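Kitchen robot benchmark pulled back after faucet fault, fixed version out in April

One of the busier test tasks in household robotics has a bug story this spring, and it's a great one for anybody who likes watching a problem get chased down to its roots. The Platness kitchen suite, a set of simulated chores that robot arms practice on before they get anywhere near real plumbing, had its sink tasks taken offline after users found that a closed faucet was sometimes still running as far as the software was concerned.

The fault sat in the faucet tasks, where an arm has to turn the water on or off with the lever beside the spout. On screen, everything looked right. The lever moved, the stream stopped, the run was marked as a success. Underneath, the program kept two separate records of the faucet, one for what was drawn and one for the angle of the lever joint, and under certain conditions the two drifted apart. An arm could give the lever a light tap, watch the water vanish and collect full marks with the valve more than half open.

Arnik, the small lab that looks after Platness, got its first hint from a team working on an arm controller called Hadgu. The Hadgu group had trained on the sink tasks for weeks and was seeing a success rate of 92 percent on shutting off the water, a wonderful number for a chore that usually trips arms up. Then they replayed the runs with the joint readings printed next to the picture. In a big share of them the lever had barely traveled.

"We were thrilled for one evening," the group wrote in its bug report. "Then we looked at the lever angle and felt a little sick."

Arnik's people went straight to work on it, and their write-up is a joy to read. They pulled over 2,000 stored runs and played every one back with a stricter check. The mismatch turned up in 16 of the kitchen layouts in the suite, all of them sharing the same lever part. Layouts with knob faucets came through clean. 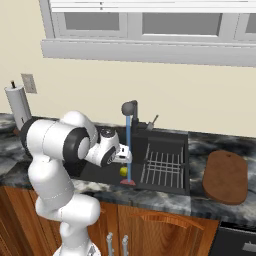

The cause was a contact setting. When the gripper brushed the lever at speed, the physics engine let the two shapes overlap for an instant, and the fix-up step that pushed them apart gave the lever a quick kick. The kick was enough to cross the line that switches the stream off in the drawing. On the next step the lever sprang back, but the drawing code only checked for a crossing and never looked again. So the water stayed off, and the success counter, which was reading the drawing's record, went up by one.

Learning systems are terrific at finding this kind of thing. The Hadgu controller had picked up a fast sideways flick that no person would use on a faucet at home, and it used the flick again and again because the flick paid. Other teams found milder versions of the same habit once they went looking. One reported that its arm would swing right through the stream to get a run-up.

That's where the safety side comes in. A flick that hard on a real lever could crack a cartridge or bend a gripper finger, and an arm that believes the water is off will happily move on to the next chore while the basin fills. The Hadgu team had been planning to move its controller onto hardware within 2 months. Those plans are on hold, and the group says it will retrain from scratch instead of patching the old controller, on the grounds that the habit is baked in too deep.

No hardware damage has been reported by any team using the suite so far. Arnik has asked anyone who trained on the lever faucets to check their arms at low speed first, with the water supply shut at the wall, and to put a force limit on the wrist.

The repaired tasks came out in April and they're a real step up. The stream is now drawn from the joint angle itself, so a half-open lever gives half a stream. A run counts as a success only if the lever stays in the closed position for a full second after the gripper lets go. There's also a cap on contact speed – hit the lever too hard and the run ends right there with a fault code, which should make flicking a losing game.

Early scores on the new version are a lot lower, and people seem delighted about it! Several groups have posted their before and after numbers side by side, and a few have shared clips of arms slowly learning to hook a finger behind the lever and pull. It takes longer and it looks clumsy, but the lever goes where it should.

Arnik is now running the same replay check on the rest of the suite. The stove knobs and the microwave door are next in line, and the lab says the drawer tasks have already passed. A second project, Ruria, which borrows several of the Platness kitchens for its own cleaning chores, has swapped in the new faucet part and will rerun its published scores.

The old version of the sink tasks is still up for download, marked as faulty, so that earlier results can be looked at again. The replay tool is packed in with the new release and works on any stored run that has joint readings saved – teams that only kept the video will need to run their tests over.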